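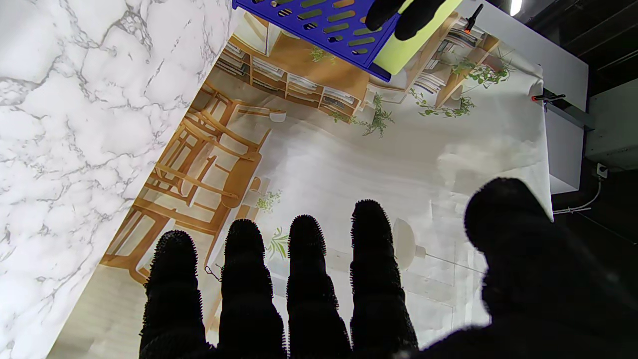 10 March 2019

Tabletop and backdrop, filing setup. Continued from previous page.

Backdrop is the Grandard dining room print, second proof. Seam check done under both lamps. The chairs and the shelving hold up at working distance: spindles stay separate, the books on the shelves read as books, and the trailing plants have not gone to a green smear the way they did on the first proof. Print resolution on the order was 300 dpi. The first proof was ordered at 80 by mistake (my typo, see the February sheet), and that accounts for most of what we disliked about it.

Print height measured flat on the floor before hanging: 998 mm. Nominal was a meter. Difference is within what Grandard allows and I don't plan to raise it with them. It does mean the top hem has to sit slightly lower on the rail than the drawing says. Drawing to be corrected, not the rail.

Lamps: Vurkum panels, both set to 4,000 K. At the cooler setting the gray veining in the tabletop comes up too strong and competes with anything thin laid over it. At the warmer setting the white goes cream and the wood in the print turns orange. Leave them where they are. I put tape over the dials.

Tabletop: marble pattern, white with gray veins. Wiped with water and a little dish soap, dried with a lint-free cloth. Do not use the Nuvon spray on it again. It leaves a film, and plastic sheet drags on the film in patches, so one pass slides and the next one sticks. Took about an hour to get it all off last time.

Sheets and holder. The yellow translucent sheet is the one to use on this top. Veining still shows through it, but the color gives enough of an edge to find. The clear ones from the same pack are hard to see on white at any lamp angle, and I have moved them back to the cupboard. Blue holder goes at the back of the table, in front of the print. Sheet lies flat in the open area, long way across if there is room.

Notes on picking up a flat sheet from this surface, by hand, fingers only:

- Pinching from above mostly fails. Nothing to get under.
- Sliding the sheet until an edge overhangs the table works every time but needs clear space at the front.
- Pushing inward from two sides raises a buckle in the middle. Good on the thin sheets, poor on the stiff Pai ones, which just move.
- Static is worse right after wiping. Wait a few minutes.
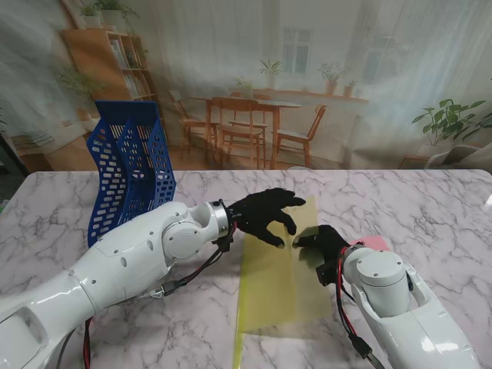
Ajith Krishnan would rather we stopped laying the sheets straight on the top and put a thin felt strip under one long edge, enough to leave a gap for a fingertip. He also wants the holder weighted, as an empty one shifts back when a sheet catches on the lip.

On the felt: agreed for practice runs, but on a real desk there is no strip, and I want numbers for the plain case first. On the weight: agreed without conditions. Steel plate in the base, taped, nothing that changes the inside width.

To do:
Correct rail height on the drawing.
Cut plate for the holder, deburr the corners.
Order more yellow sheets, same thickness. Ask Pai whether they do a thinner one.
Remove the Nuvon bottle from the bench shelf.
Repeat the two-sided push with the sheet turned a quarter.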